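Betreff: Re: [Schliessdienst] Schlüsselringe: großer Sammelring oder Einzelringe?
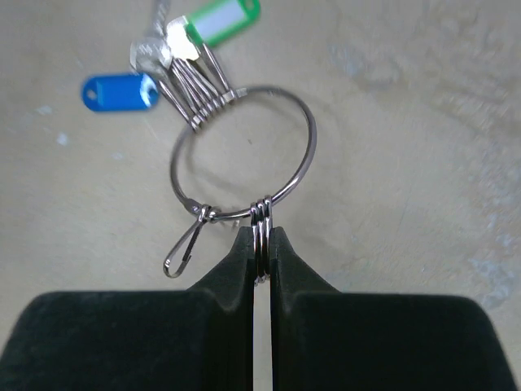
Hallo Liste,

zur Frage vom Montag: Wir führen die Reserve an Spaltringen seit August auf einem großen Metallring und haben die Dosen im Schrank abgeschafft.

> Wie lagert ihr die kleinen Spaltringe? Bei uns liegen 400 Stück
> lose in einer Schublade, dazu Karabiner und Drahtschlaufen. Beim
> Ausgeben verhakt sich alles. Lohnt ein Sammelring von Irkero, oder
> biegt der sich auf?

Aufgebogen hat sich bisher keiner. Der Irkero-Ring ist aus dünnem Draht und wird mit der Zeit leicht oval, das stört den Gebrauch nicht. Kritisch ist die Verschlussstelle: Bleibt dort ein Spalt, wandern kleine Ringe hinein und klemmen. Vor dem Aufhängen mit der Flachzange nachdrücken.

Spaltringe fädeln wir gruppenweise auf, Drahtschlaufen als eigenes Bündel. Karabinerhaken kommen mit kurzem Verbinder an den Ring, sonst verdrehen sie sich.

Im Lager Nurkberg hängen so 380 Ringe an zwei Haken. Die Nulo-Ringe haben wir nicht getestet.

Gruß
Werkstatt Myung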